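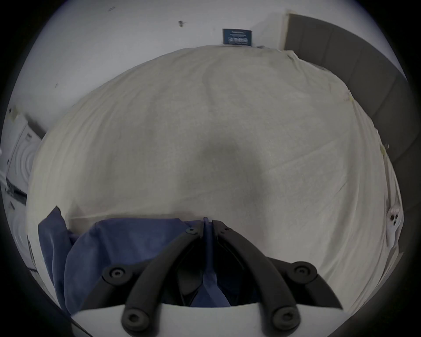
The hand-held gripper on bed duty, with navy cloth.

Progress report to the Clokura small builds fund, May
Project: Flernaslow, a laundry-folding arm for the shared workshop
Submitted by Vasanthi Pillai

Status: behind, though less behind than in the last report.

The gripper is finished, in the sense that I have stopped taking it apart. Both fingers now close evenly, and the linkage no longer binds halfway. The first set of pivot bolts worked loose every evening, so I bought longer ones and a tube of threadlocker, $16 together, receipt attached.

Recording by hand has started. We have 778 pick-ups logged against the 1,000 promised, 88 of them useless because I had the clock on the logger set wrong. Those will be redone. Towels go well. Fitted sheets are winning, and I would like to move them to phase two, where I won't have to think about them until fall.

The arm itself is still a base plate and a box of motors. Okonkwo shipped two left-hand brackets – the replacement is promised, as it was last month. Until it comes, my shoulder is doing the job of the shoulder joint.

Spending is within budget apart from the bolts. I am asking for 8 more weeks and no more money, a combination I hope you find refreshing.

Next: redo the bad recordings, mount the first two joints, book bench time at Clellosen.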